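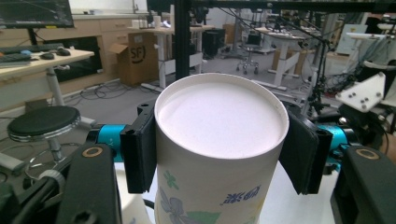

Paper cup with the flower print, on the white table.

Notes on paper cups, part 2

Posted in: Household, Materials

The first part of these notes dealt with the box of plain cups from Drodcombe and ended with the box running out. The replacement is a printed cup. I bought a carton of 300 in March from a wholesaler called Puria, which sells mostly to offices and only reluctantly to individuals. The order form has a field for "department" that cannot be left blank. I entered "kitchen."

The print is green leaves and a large pale blue-violet flower outline on an off-white wall, with a line of blue Chinese characters running at a diagonal. I do not read Chinese and have not had the line translated. The artwork sits low on the cup, so the part near the rim is mostly left plain. I assume this keeps the ink away from the mouth, although it may just be how the artwork was drawn. Cups printed right up to the rim exist, and I have drunk from them without incident.

Several readers of part 1 asked why a person who owns mugs needs paper cups in quantity. The answer is rinsing brushes, mixing small amounts of glue and filler, starting seeds, measuring out plaster, and giving water to people who come to read the meter. Mugs do the last job better. For the others I want a container I can throw away without thinking about it, and that holds its shape long enough to finish the job.

Construction

A paper cup of the ordinary kind is three operations on two pieces of board. A fan-shaped blank is wrapped into a slightly tapered tube and sealed along one side. A disc is set into the lower end and the wall is folded in around it, which leaves the bottom raised above the surface the cup stands on. Then the upper edge is rolled outward to make the rim. The rim does most of the structural work. Cut it off with scissors and squeeze what remains, and the difference is immediate.

The board is coated on the inside, normally with a thin layer of polyethylene, sometimes with something plant-based. The coating is what makes the side seam possible, as it melts under heat and bonds one edge to the other. It is also why the cups are difficult to recycle with ordinary paper. My local collection does not take them. Used cups from this house go in the general trash, except the seed cups, which I reuse until they give up.

The carton does not state the coating. I wrote to Puria to ask and received a polite reply with a picture of the carton.

Holding water

I filled two cups from the new carton with tap water to a finger's width below the rim, set them on a folded paper towel, and left them on the shelf over the radiator. One was checked in the morning and again at night. The other I left alone, in case handling made a difference.

After 19 hours the towel under both was dry. The walls had softened a little near the bottom, and the base disc of the handled cup had sagged enough to feel with a fingertip. I stopped there. Nobody in this house leaves a drink standing longer than that, with one exception, and he drinks from the sink.

The Drodcombe cups failed the same test along the side seam, at the point where the seam meets the bottom fold. That junction has an extra layer of board and therefore a small step, and if the step is not fully sealed the water finds it. The first sign is a gray patch on the outside, well before any drip. If you test your own cups, look there.

Hot water is a separate question. With a single wall, fresh tea makes the cup too hot to hold comfortably anywhere except the rim. I did not bother with a thermometer. My fingers are adequate instruments for this purpose. People double the cups, and it works because of the air trapped between the walls, but it also means paying twice.

Stiffness

Kauko Jääskeläinen, with whom I shared a drafting table for some years, holds a paper cup by the rim and the base with thumb and middle finger and will not be told otherwise. His argument is that the wall is the weakest direction. He is right about the wall. His grip is still poor for drinking, and he has had to change shirts over it.

Pressed at the sides, a full cup goes oval. The rim goes with it, the volume drops, and the contents rise. If the cup was filled to the brim, the excess leaves at the two ends of the oval. This is the cause of nearly every spill I have seen with paper cups. Two remedies are available: hold the cup higher, where the rim can resist, or fill it less. I recommend filling it less. A cup at three-quarters can be squeezed quite badly before anything comes out.

The taper matters too. A straight-sided cup would not nest, and a strongly tapered one slides down through a loose grip. The Puria cup has a mild taper and stays where it is held. It does stick in the stack. Pulling from the top often brings 2 at once, and the vacuum between them makes a small noise on separation. A quarter turn while pulling solves it.

Storage

I keep the open sleeve upside down in the cupboard, rims downward, on a clean board. Stored the other way the top cup collects dust and has to be wiped or sacrificed. The remaining sleeves are in the carton in the hall, under the coats – not ideal, as the hall is the dampest part of the apartment. Damp board loses stiffness before it shows any mark. If the last sleeve is noticeably softer than the first I will record it.

I tried a wall-mounted tube dispenser, the Troltinard, borrowed from my neighbor Lu. It holds the stack by the rim with a ring of flexible tabs and releases one cup per pull. With the old cups it worked. With the new ones the rim is slightly thicker and the tabs crease it, which defeats the purpose of having a rim. Lu has the dispenser back. There is an adjustment screw that neither of us could turn.

Use for glue and filler

White glue, wallpaper paste and water-based filler are all fine. The coating resists them, and dried paste peels off in a sheet if the cup is flexed. Solvents are another matter and I do not put them in paper cups, lined or not. Two-part epoxy in any quantity heats up as it cures, so I mix it in a shallow tray where the heat can escape.

The plain inside of the cup is useful for judging color. It is a pale, slightly lavender white, smooth with faint speckling, and a tinted filler looks cooler against it than it does on the wall. I now smear a sample on an offcut before committing. The hallway has one patch from before I started doing this.

Seeds

Three holes in the base with an awl, made from the inside so the burr points outward and does not hold water. The cups stand on a baking tray. The leeks are in and the tomatoes are waiting for more light. I write the variety on the upper part of the wall in pencil, above the artwork. Ballpoint skips on this board and felt pen spreads.

Part 3 will cover lids, if I can find any that fit.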